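Perley > Talks > Speaker notes

22/04/2019
By the Skellow group at Perley

Speaker notes: Teaching a gripper with your own two hands

(Slide 1. Title. Wait for the door to stop banging.)

Hello everyone, and thanks for having us. I'm going to talk for half an hour or so on one small method and one result that we're really pleased with. The method is called Skellow. You pick up a gripper, you do a job with it at a table, and the recording from the gripper's own camera becomes the lesson. Later on an arm does the same job with the same kind of gripper on the end of it.

(Slide 2. The old way.)

Before this we taught our arm by steering it from a distance. Anyone who has tried that will know how it goes. You sit with a controller in each hand, you're slow, you overshoot, and by the end of the morning your shoulders ache and you've got very little to show for it. Ask for hands up here, there are usually a few people who have done it and they like to groan.

With the hand-held tool the person just works. You feel the weight of the thing you pick up, you feel it slip, and you correct without thinking about it. All those little corrections end up in the data, and I think they're the best bit of it!

(Slide 3. What we collected.)

3,237 recordings, all at tables, all with everyday objects. Each one is a single short job – pick up, put down, turn over, slide across. We split them into 4 families and kept back 200 recordings that the model never saw in training. Say this slowly, somebody always asks about the split afterwards.

Mention Mthembu here. That's our labelling tool. It goes through a recording and marks each moment as "open", "closing", "closed" or "opening" from the finger positions. We check its marks by eye, and it's most often wrong on thin things, where closed on an object and closed on nothing look nearly the same.

(Slide 4. Two views. Give people a moment to look before talking.)

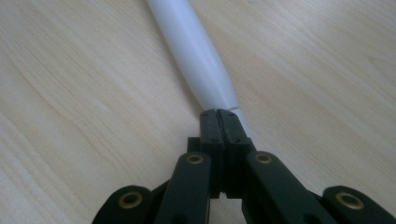
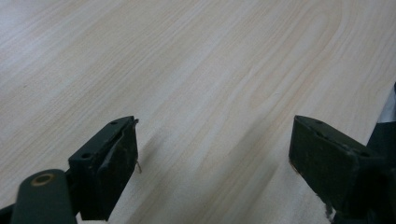

The Skellow group, Perley

Same table, same sort of gripper view, and two very different moments for the model. In the first the fingertips are together, right up against the narrow end of the white tube. In the second they're wide apart with only tabletop between them.

Point at the first one. Ask the room: is it holding the tube or only touching it? Let them argue a bit. From one picture I wouldn't like to bet, and that's the whole reason for the next slide. The model used to get one picture at a time as well, and we were asking it to make a call that we couldn't make ourselves.

Then the second one. Point out the loose thread on the left finger and the frayed pad. Pads wear, and we were worried that the model would learn what one particular pad looks like and be lost when we changed it. (It's a good lead-in to the pad test on slide 7, so don't give the answer away yet.)

(Slide 5. The change we made.)

So we gave it a short run of pictures and the finger opening over the same stretch of time. That's all! No new sensor, no bigger model. If the object moves along with the fingers, you've got hold of it. If it stays where it is on the table while the fingers go past, you haven't.

The name for this part is Grirkura, and I'm sorry, I can't say it nicely either. Spell it out, people try to write it down.

(Slide 6. The result.)

We ran 100 trials on the arm with the old version and the same number with the new one, same objects, same starting places. The plot has both lines on it. Let people find the gap between them for themselves, it's big enough. The gain is nearly all in the thin objects, and for the chunky ones there's hardly any difference, as we'd hoped.

Play the clip where the arm misses, notices, opens and goes back for a second try. Nobody programmed that in. There are second tries in the recordings, because people fumble, and it picked them up from us. I still grin every time I see it.

(Slide 7. Pad test.)

Fresh pads against old pads. The old version got noticeably worse after a change of pads, the new one only a little. We haven't tested other colours of finger and I should say so.

(Slide 8. What doesn't work yet.)

Be fair here. Shiny objects are poor. Anything that bends in the middle is poor. And every table we used was pale, so a dark one might well upset it – we're recording on dark ones in July.

If time is short, skip slide 9 and go straight to questions. The spare battery for the clicker is in the front pocket of the laptop bag.

Contact: the Skellow group, Perley | © 2019 Perley | Back to top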